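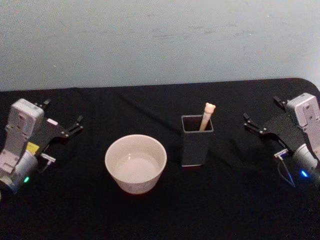
4.2 The open day demonstration

The second set of observations comes from the open day held at the Huslow site in May. The two-arm station was run for visitors from mid-morning until late afternoon, with a break at lunch. It was laid out as in the laboratory sessions of Section 3, with the arms facing each other across a table covered in black cloth. For the bowl and stick task, a white ceramic bowl and a dark grey holder were placed between the arms, and a cream-coloured stick stood upright in the holder. The starting position had both grippers open, the left one towards the bowl and the right one towards the holder.

We logged 239 visitors at the station. Each group was given a short spoken introduction by Jeferson Caldeira and then watched one full run. A run was stopped if it went past 300 seconds. Visitors stood behind a rope on the near side of the table and could ask questions at any point. We wrote down the questions as they were asked and sorted them afterwards, using the headings from the pilot visit at Miah.

The most common questions were about what the robot could see. Many people took it that the arms worked from one camera looking down on the whole table, and were surprised to hear that the wrist cameras played a part. From the afternoon onwards we therefore showed the wrist view on a second screen, using the Pondelex viewer. Figure 5 gives one still from it. 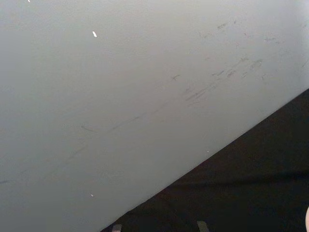

Photo: Elibariki Wanyama, from the wrist camera recording
Figure 5. Wrist camera view during the open day. The tips of the gripper fingers can be seen at the bottom.

The wrist view was harder for visitors to read than we had expected. In Figure 5 most of the view is taken up by a pale grey surface with scuffs and small white specks, and its straight edge runs on a slant to a nearly black area. A sliver of something pale and rounded shows at the far right. Several visitors shown views of this sort asked which way was up. Once the finger tips had been pointed out to them, they usually had no more trouble following the screen.

Groups who saw the second screen stayed longer and asked more about how a grasp is chosen. Groups from the morning asked more about speed, cost and safety. We do not claim that the screen alone made the difference, as the afternoon groups were also smaller and included 11 visitors from Lostel who already knew the system. Their questions are left out of the counts in Table 2.

Two changes were made for later visits. The wrist view is now shown from the first group onwards, and the spoken introduction starts by naming the parts of the gripper that can be seen in it. The task and the time limit were kept as they were.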